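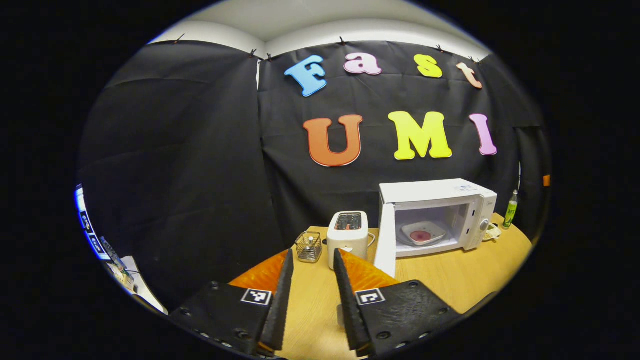 9 min read

Gostdale workshop notebook, back room
1 June 2018

Cloth is up. Letters are up. Toaster and microwave are on the table and have been moved more times than I want to put in writing, though I'm going to put some of it in writing so that Natnael can't tell the story his way.

Starting with the cloth, as that's what ate the morning. It's the black stuff from Girkalel, the roll that's been standing behind the door since February and that everyone has hung a coat on at least once. The label says 444 cm. I measured it on the floor before we lifted it and got a different number, then measured again and got a third one, so I'm going with the label. Black cloth stretches when you look at it. It also collects every crumb, hair and bit of sawdust in the building, and I went over it with the lint roller until the lint roller gave up, then with parcel tape wrapped around my hand, sticky side out, which works better and makes you look like you've had an accident.

We went with wide panels and left the seams running up and down. Tsegereda wanted them side to side so the folds would sit lower, and we tried one panel that way for long enough to see that it sagged like a hammock. Up and down it is. The seams show. I've decided I don't mind. From the doorway they look like something we did on purpose.

The clips along the top are the small black ones out of the drawer marked PENS. I'd planned on a clip every hand's width. What we have is six, and the spacing follows no system known to me: one off on its own at the far left, two huddled together left of center, one near the middle, two toward the right. The two that are huddled are there for a reason (the cloth kept creeping down at that spot and I lost my temper). The others went wherever the ladder happened to be. If anyone wants them even, the ladder is in the hall and I'll hold it.

Left side bows out. I pushed it back in before lunch and it bowed out again during lunch, without witnesses. A bit of weight in the bottom hem would probably cure it. Natnael suggested gravel. Natnael always suggests gravel.

Also to note: the cloth stops short of the ceiling, so there's a pale strip over the top where the ceiling shows. I was all set to be upset about this and then found I wasn't. It'd take a new rail to fix and the Sisay people want theirs back as it is.

Letters.

They're the big bubbly cut-out ones, FAST on top and UMI underneath, except that it isn't FAST, it's "Fast", capital F and then the rest small. There was a conversation about this. It went on for 15 minutes by the wall clock and covered, among other things, whether capitals are rude. Outcome: small letters on the top row, capitals on the bottom row, both parties claim victory.

Colors for the record, so that when one drops off and rolls under the bench we know what we're looking for. F is sky blue. The a is pink, the s yellow, the t a sort of peach. Below that, U in orange, M in a yellow-green that Tsegereda calls lime and I call highlighter, and the I in lilac, or pink, depending on who's had coffee. They all have a thin light edge, and that edge is earning its keep. Against plain black the colors would hold up anyway, I think, but the edge makes them look finished, like somebody was paid.

The t leans. I know it leans. I leveled the row with a string and a piece of chalk, which was a fine idea until I remembered that the cloth is black and chalk is chalk, and I spent a while getting the line off again with a damp sponge. By the time I'd finished with that the t was already up and I wasn't going back to it. Tsegereda says it gives the word some movement. I say it gives the word a limp. It stays until somebody senior notices, and I've checked, and the somebody senior is me.

How they're fixed, for whoever takes them down: the double-sided stuff from the tin on shelf 2, small pieces, top and sides of each letter, none at the bottom. Peel from the bottom, slowly, with your other hand flat on the cloth. If you pull from the top you'll take half the nap off and leave a ghost of the letter behind. We did a trial with a scrap and there's now a scrap with a ghost on it, pinned over the sink as a warning.

The table.

It's the light wood top, the honey-colored one. Wiped down with a barely damp rag, then a dry rag, then left alone, which was the hardest step to get the room to agree to. There was a mug ring near one corner. I worked at it with toothpaste on a cloth, small circles, following advice from Horneck that I didn't entirely believe. It got fainter. I then worked at it some more to be sure and made a shiny patch where the ring used to be, so now instead of a ring we have a place where a ring was removed. I'd stop sooner next time.

Toaster: the white one, upright, rounded edges. It's a bit left of center and I'd like it left there. It has had a hard life and it's a good toaster. Before it went on the table I turned it upside down over the bin and gave it a shake, and what came out could have been dated by its layers. The outside took a soft cloth and a drop of dish soap. The slots I did with a dry pastry brush, plug out, lying on the bench in reach so that I could look at it and be certain it was out. I'm putting that down because of the last time.

There's something orange-brown in the slots again already. I'm not asking. I wrote a note asking people to keep the demo bread in the demo bread bag and I know how far notes go in this building.

Cord: it's a short white one and it comes out on the right and loops over toward the microwave. I'd have liked it to run straight back and vanish, but it's too short to go anywhere clever. I tried a twist tie and it looked like a plant somebody had staked. The loop is fine. If you move the toaster, the loop moves too, and then it lies flat and looks like a worm, so please lift the cord a little when you set the toaster down and let it fall on its own. (Reading that back, I see what sort of person I've become.)

Microwave: also white. Not the same white. I hadn't noticed this in all the time they've both lived in this building, and now that they're together on one table I can't see anything else. One's a bit more like milk and one's a bit more like a fridge. Natnael held a sheet of printer paper up beside each of them and announced that neither was white, which wasn't what I'd asked. Leaving it.

The gap between the two went back and forth. Too close and they look like they've been shoved there by somebody clearing a counter. Too far apart and the table looks like a yard sale near closing time. What I ended up doing was setting them where I'd put them in my own kitchen if I had the space, and then nudging everything until I could get a hand down the side of each to clean. Seems a decent rule. I wouldn't claim it's more than that.

Small items: a handful, and I'd like it to remain a handful. Every time I left the room today something new was on the table when I got back. At one point it was Tsegereda's keys. At another it was half a sandwich, with the toaster standing right there, which felt pointed. I've put a tray on the windowsill for things in transit. If your object isn't on the table on purpose, it goes on the tray. If it's still on the tray at the end of the week, it goes in the Sisay crate and good luck to it.

Things I'd do differently:

Iron the cloth before hanging it. We talked about it, looked at the size of it, looked at the iron, and talked about something else. The soft folds don't bother me much, but there's one crease low on a panel that comes from the roll and I keep seeing it.

Put the letters up before the table goes in. Leaning over a table with a letter in each hand and the tape stuck to your sleeve isn't a posture I can recommend at my age or any other.

Decide on the wording before opening the tape.

Still open:

Hem weight for the left panel. Not gravel. There's a length of chain in the Horneck box that might do if it's clean. Natnael to look, and to wipe it before it goes anywhere near the cloth.

Somebody to ask Girkalel if they have an offcut of the same black, enough for a patch, in case of ghosts. The order number's on the inside of the cardboard tube, and the tube is behind the door with coats on it.

New lint roller. New parcel tape too, as I seem to have worn most of the old one.

The toaster crumb tray doesn't click in on one side any more. It holds if you push it in and lift slightly. I've told Tsegereda, who says it's been like that for years and everybody knows.

Added later, T.D.: it's lime.

Added later still, N.W.: chain found, not clean. Soaking in the bucket by the back step. Don't pour it out, and don't put your coat on the tube, I need to get at the number.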